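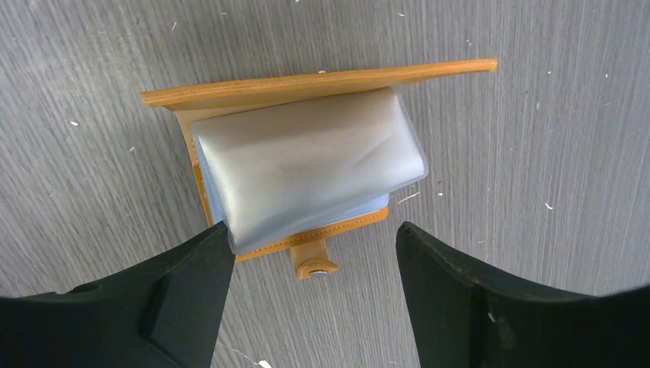
Fig. 4. Open leather wallet with clear card sleeves and stitched edges.

Small Leather Goods, Session 4: Wallets and Card Inserts
Instructor: Nadiia Ostapchuk
Handout revised July 25, 2019

Parts to know before the bench work

Cover. A single piece that folds over the inside. On a tan or mustard-orange leather like the one in Fig. 4, look at both faces. The outer face is smooth with a slight gloss. The underside is paler and closer to suede. Name both when you fill in the condition sheet.

Inner panel. This holds the insert. The line of stitching down the left margin and along the bottom is where you check for pulled or broken thread. Use the hand lens and work in one direction.

Sleeves. Clear plastic, usually joined as a bundle. Sleeves that bunch up push against the cover, and the wallet will not close flat. Write down where the folds are before you move anything. In Fig. 4 the main crease runs diagonally across the middle, and the right edge bends back.

Order of work

1. Open the wallet on a flat surface and draw it as found.
2. Take out any cards or paper inserts. A pale blue one shows under the plastic in the figure – list these by color and position.
3. Ease the sleeves flat with your fingers. No heat. Old plastic can stick to itself, so stop if it pulls.
4. Check the stitching, then the fold of the cover.
5. Close the wallet and measure the thickness at the fold and at the open edge.

Terms for the quiz: grain side, flesh side, gusset, stitch line, insert.

Reading for next time: Quinlan course packet, pages 189 to 223. Tzu-hsuan Cheng has the spare copies. Bring your own awl.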